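워턴(Worton) 주방놀이 조립·사용 안내서

4장. 상판 위쪽 꾸미기: 선반, 후드, 전자레인지, 조리도구 걸이

3장까지 마치셨다면 몸체가 이미 혼자 서 있을 거예요. 여기서부터가 정말 재미있습니다! 밋밋하던 상자가 한 단계마다 조금씩 부엌다워지거든요. 아이가 옆에서 기다리고 있다면 4-3의 후드 올리기와 4-5의 걸이 작업은 꼭 같이 해 보세요. 작은 나사를 다루는 4-2까지는 어른이 맡아 주세요.

준비물
- 부품 봉투 C (긴 나사, 나무못, 고리)
- 십자드라이버 (전동 드라이버는 쓰지 마세요)
- 마른 천
- 연필

4-1. 위 선반 틀 맞추기

1. 밝은색 나무 틀을 바닥에 눕히고 구멍이 많은 쪽을 위로 둡니다.
2. 나무못을 손으로 끝까지 밀어 넣습니다. 뻑뻑하면 살짝 돌려 가며 넣으세요.
3. 흰 윗판을 틀 위에 얹습니다. 매끈한 면이 위, 스티커 번호 11이 붙은 면이 아래입니다.
4. 네 귀퉁이가 맞는지 손끝으로 훑어 봅니다. 턱이 느껴지면 판을 들어 다시 얹어 주세요.

참고: 선반 판의 깊이는 297밀리미터입니다. 비슷하게 생긴 아래 칸 바닥판과 헷갈리기 쉬우니 번호를 꼭 확인하세요. 바꿔 끼워도 처음에는 그럴듯하게 맞아서 나중에 다 풀어야 하는 일이 생깁니다.

4-2. 선반을 몸체에 고정하기

1. 나무 옆판 사이에 선반 틀을 끼웁니다. 두 사람이 양쪽을 하나씩 잡으면 훨씬 편해요.
2. 긴 나사를 모두 절반만 조입니다.
3. 앞에서 보아 선반이 수평인지 확인하고 나머지를 조입니다. 왼쪽 앞, 오른쪽 뒤, 오른쪽 앞, 왼쪽 뒤 순서로 돌아가세요.
4. 선반 앞쪽을 가볍게 눌러 봅니다. 삐걱 소리가 나면 뒤쪽 나사를 반 바퀴 더 조입니다.

주의: 나사를 한 개씩 끝까지 조이면 틀이 비틀어집니다. 드라이버가 헛도는 느낌이 들면 바로 멈추세요.

4-3. 후드 올리기

후드는 선반 왼쪽 자리입니다. 흰색과 회색으로 된 몸통에 회색 굴뚝 블록이 올라가는데, 이 블록이 자리를 잡는 순간 아이들이 제일 좋아합니다.

1. 후드 몸통을 선반 왼쪽에 놓습니다. 빨간 점 버튼이 있는 흰 띠가 앞으로 오게 하세요.
2. 굴뚝 블록을 위에서 똑바로 내려 끼웁니다.
3. 앞뒤로 살살 흔들어 들뜨는 곳이 없는지 봅니다.

4-4. 전자레인지 놓기

전자레인지는 후드 오른쪽에 둡니다. 조작판이 왼쪽, 오렌지빛이 도는 황갈색 손잡이와 연두색 창이 있는 문이 그 옆입니다. 표시창의 5:12는 장난감용 그림이라 시간이 바뀌지 않아요. 그래도 아래에 줄지어 있는 숫자판을 콕콕 누르며 "다 됐어요!" 하고 외치는 재미는 충분합니다. 자리를 잡은 뒤에는 문 앞쪽에 걸리는 것이 없는지 한 번 살펴보세요.
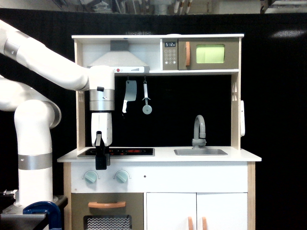

브룬네스(Brunness) 님의 후기를 옮깁니다. 저는 후드를 먼저 올리고 나서 선반 나사를 조이다가 굴뚝 블록을 두 번이나 떨어뜨렸어요. 순서대로 하니까 금방 끝나더라고요. 그리고 전자레인지는 후드에 바짝 붙이지 말고 손가락 하나 들어갈 만큼 띄우는 게 좋았습니다. 우리 아이는 그 틈에 꼭 손을 넣어서 전자레인지를 고쳐 앉히거든요.

좋은 의견이라 이번 판부터 권장 간격을 넣었습니다. 후드와 전자레인지 사이는 어른 손가락 하나 폭으로 맞춰 주세요.

4-5. 조리도구 걸이 달기

선반 아래 검은 뒷벽에 작은 고리를 답니다. 왼쪽에는 회색 날에 흰 손잡이가 달린 네모칼, 그 오른쪽에는 둥근 회색 바퀴가 달린 피자 커터를 걸면 됩니다.

1. 뒷벽의 작은 구멍을 찾습니다. 잘 안 보이면 손전등을 비스듬히 비춰 보세요.
2. 고리를 손으로 돌려 끼웁니다. 공구는 필요 없습니다.
3. 고리 끝이 위를 향하면 멈춥니다.
4. 도구를 하나씩 걸고, 아이가 혼자 빼고 걸 수 있는지 같이 해 봅니다.

참고: 걸이 순서는 정해진 것이 아니니 바꿔도 괜찮아요. 왼손을 주로 쓰는 아이라면 자주 쓰는 도구를 왼쪽에 걸어 주세요.

주의: 고리에는 세트에 든 놀이용 도구만 거세요. 진짜 칼이나 금속 국자는 걸지 마시고, 고리 하나에 400그램이 넘는 물건도 걸지 않습니다.

4-6. 마지막 점검

- 선반을 양손으로 잡고 좌우로 밀었을 때 흔들리지 않는다
- 후드와 전자레인지가 선반 앞으로 튀어나오지 않았다
- 고리가 모두 위를 향한다
- 봉투 C에 나사가 남아 있지 않다

나사가 남았다면 4-2의 뒤쪽 구멍부터 살펴보세요. 문의의 대부분이 이 자리입니다.

닦는 법과 놀이 시작

윗판과 쿡탑은 물기를 꼭 짠 천으로 닦고 마른 천으로 한 번 더 훔칩니다. 나무 옆판은 결을 따라 닦아 주세요. 알코올이나 연마제가 든 세제는 표면을 상하게 합니다. 나사는 한 달에 한 번쯤 다시 조여 주시고, 놀이가 격한 집이라면 더 자주 봐 주셔도 좋습니다.

이제 장을 볼 시간이에요! 처음에는 메뉴를 하나만 정해 보세요. 피자를 고르면 커터로 자르고, 전자레인지에 데우고, 후드 버튼을 누르는 흉내까지 이 장에서 단 것들을 전부 써 볼 수 있습니다. 종이를 동그랗게 오려 색칠한 피자도 훌륭한 재료예요. 손님 역할은 어른이 맡고 주문을 자꾸 바꿔 주세요. 아이가 훨씬 바빠지고 훨씬 즐거워합니다.

부품이 모자라거나 고리를 더 받고 싶으시면 라크루아(Lacroix) 부품 창구로 봉투 기호와 번호를 적어 보내 주세요. 추가 고리 한 봉은 2000원입니다. 싱크대와 아래 칸 문 달기는 5장에서 이어집니다.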